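Home folding collectors wanted — come help us teach the machines to do shirts
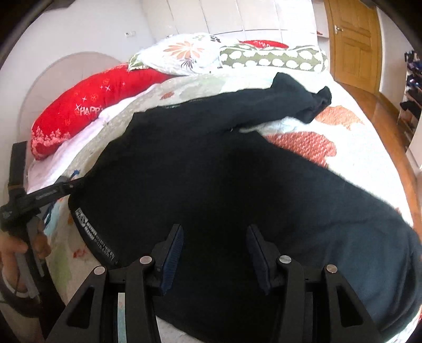
I run the folding side of things at Zarko, and I'm looking for people who can handle laundry all day without losing their minds. We collect the hand movements that our customers use to train folding robots, and we collect them in regular homes, on regular beds, with whatever clothes come out of the closet. A black long-sleeved garment laid out over busy, patterned bedding is a pretty typical start to a task, and it's a good one for new people too, partly for the sleeves (oh, the sleeves) and partly for how much dark cloth there is to find your way around. You work with a gripper in each hand, two fingers with blue pads on the ends, and you do with those what you'd usually do with your own fingers. It feels ridiculous for the first hour. Then it starts to feel like chopsticks.

Where the work goes

Our biggest customer is Laryea, a commercial laundry that handles uniforms, hotel linens and a lot of care home clothing. They have 118 people on the floor and the folding tables are where shoulders and wrists go bad. I know that floor pretty well, I folded there for six years before I came to Zarko. The plan is that the robots take the long runs of plain items on the late shift, and the folders move over to sorting, mending, stain checks and looking after the machines.

I want to be straight with you about that, as I'd want somebody to be straight with me. Some folks at Laryea are happy about it and some are not. The night crew got smaller last winter when people who left weren't replaced. The ones who moved to machine tending got a raise and a training course, but they also got a job with more standing around waiting for a beep, and a couple of them asked to go back to the tables. Folding with three other people is a social kind of job and you do lose some of that. If you have feelings about this, you can still apply! I have them too. We'd much rather have somebody on the team who's done the work and will tell the engineers when they've gotten it wrong.

What you'd be doing

You'd travel to homes signed up through our host program, Drindeo, usually in pairs, and work through a task list. Shirts, long sleeves, pants, towels, baby clothes, the dreaded fitted sheet. Each task gets done several times over with the garment starting in a different mess. You check your recordings on a tablet before you leave a room, add a short note if something went sideways, and put everything back the way the host had it. A full shift comes to 137 tasks, with breaks, and you are not expected to hit that in your first two weeks.

Please don't fold perfectly. I mean it. Former retail people have the hardest time with this one. If a sleeve slips, you go back and pick it up again at normal speed, and we keep it. Fixing a mistake is something the robots need to see.

Who I'm looking for

Anybody with experience in a laundry, hotel housekeeping, a clothing store or a house full of kids. You don't need a tech background and I won't ask about one. You do need to be comfortable in other people's bedrooms, which means being polite, leaving personal things alone and not posting about it. You'll be on your feet and leaning over beds a lot, so steady wrists and a reasonable back matter. Both hands get used the same amount, and left-handed people do great. You should be able to follow written instructions in English. A driver's license helps — we can pair you with a driver if you don't have one.

Hours and pay

Shifts start at 8:30 in the morning or 1:00 in the afternoon, your pick, and most people do four a week. Pay is hourly, never per task. I fought for that one, having been paid by the piece before. Drive time between homes is paid. There's a $1,000 bonus once you've finished three months, and another $2,000 if you train up as a team lead and stay a year. Training is two weeks, paid at the full rate, at our Jultemow site, where we have four made-up bedrooms and an alarming number of socks.

How to apply

Use the form on the Zarko jobs page and choose "home collector, folding." Skip the cover letter. Tell me where you've worked, which shifts you want and what you think is the most annoying thing to fold. We'll call you for a quick chat, then have you in for a paid half-day try-out so you can hold the grippers before you decide anything. Wear short sleeves or something you can roll up.

We're filling nine spots and training starts in December. Current Laryea folders can apply and keep their seniority if they return within the year. Ask your shift lead for the transfer sheet.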